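Rekthorpe Robotics Laboratory
Pre-Session Checklist: Teaching by Hand Guiding and Remote Control
Station 5
Inspector: Silvana Trindade
Reviewed by: Osvaldo Mendonça

1. Emergency stop within reach of the operator. Pass.
2. Emergency stop tested in both teaching modes. Pass.
3. Speed limit for remote control set to 40 percent. Pass.
4. Arm mounting bolts checked for tightness. Pass.
5. Cables clear of the operator's walking path. Comment: reroute before the October sessions.
6. Gripper fingertips secure. Comment: inspect again after 300 demonstrations.

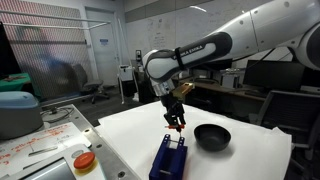

Station 5: arm holding metal rod, blue holder on table, stop button at lower left.

7. Table covering flat and fixed at the corners. Comment: replace when torn.
8. Session log up to date. Pass. Last entry: demonstration 263.

Result: approved for use. Item 5 remains open.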